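Section 4. Opening, checking and keeping the carton

Most people skip this section. Most of the returns we see come back in a bin bag, so please read it anyway.

The Pristura unit comes in a plain cardboard carton, supplied to us by Ekwood. The packing leaflet calls it "frustration-free". We have our doubts about that, and about one or two other claims in the leaflet, and have written the steps below from our own attempts.

4.1 Before you open it

1. Leave the carton indoors for 60 minutes if it has come from a cold van or shed. The leaflet says this is optional. We would do it.

2. Lay the carton flat on a firm, level surface with the lid facing up. A table or a hard floor will do. Carpet is too soft and the carton tends to rock.
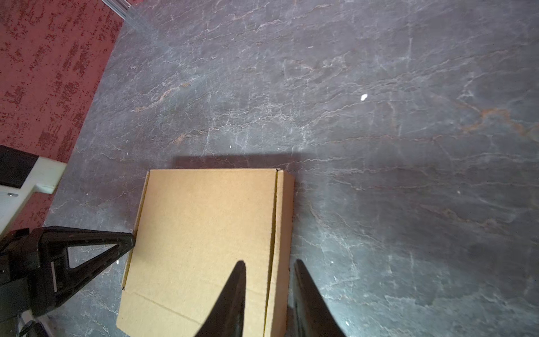
3. Check the corners and edges for dents. A light crease across the cardboard is common and in our experience means very little. A hole, or a corner pushed right in, should be reported before you go any further.

4. Find the side flap. It runs along one long edge, next to the fold line.

Note: The leaflet says the lid will "spring open with one finger". Ours have never done so. Use both hands and expect some stiffness.

CAUTION: Do not use a knife. The cable pouch lies directly under the lid and a blade will reach it.

4.2 Opening

1. Hold the base still with one hand.

2. Ease the flap out along its whole length, a little at a time. If you pull from one end only, the board will tear there. A slightly ragged edge does no harm, but a long rip will stop the carton closing again.

3. Raise the flap until it stands up by itself. Don't force it back past that point — the fold weakens quickly, whatever the printed figure of 2000 openings may suggest. We gave up believing that figure at 44.

4. Lift out the unit, the cable pouch and the papers, and put them to one side.

5. Look over the floor of the carton before you call it empty. Small parts can work their way into a slot or a fold, and the spare fuse is very good at this.

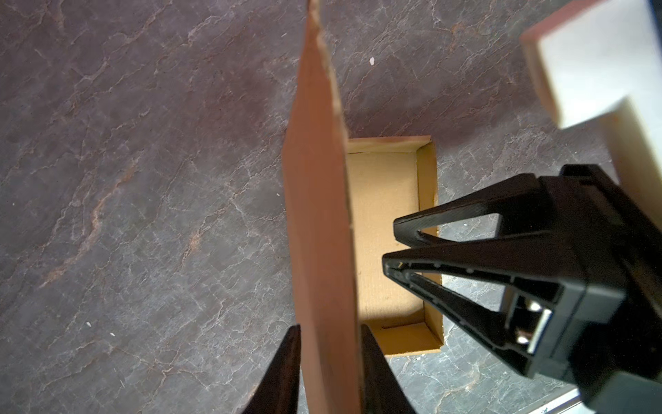

Gil disagrees with keeping the carton at all, and asked for that to go in the guide: it takes up half a shelf, any box of the right size would do for a return, and flattening it for recycling on the first evening is the sensible course. Other boxes may well do. The returns desk at Trimidbridge, however, only accepts units in the carton they came in, so we still advise keeping it until the guarantee runs out.

4.3 Closing and storing

1. Make sure the carton is dry inside.

2. Fold the flap down slowly, following the original crease, and tuck it in. If it won't stay, one strip of paper tape is enough. Plastic tape pulls the surface off the board when you next open it.

3. Store the carton flat, off the ground if the room is damp. The leaflet describes the board as "moisture resistant". Treat it as ordinary cardboard.

4. Put nothing heavy on the lid.

Note: If the flap has come away completely, do not glue it. Ask Trimidbridge for a replacement carton and allow roughly 4 weeks for it to arrive.

Continue to Section 5, Connecting the cable.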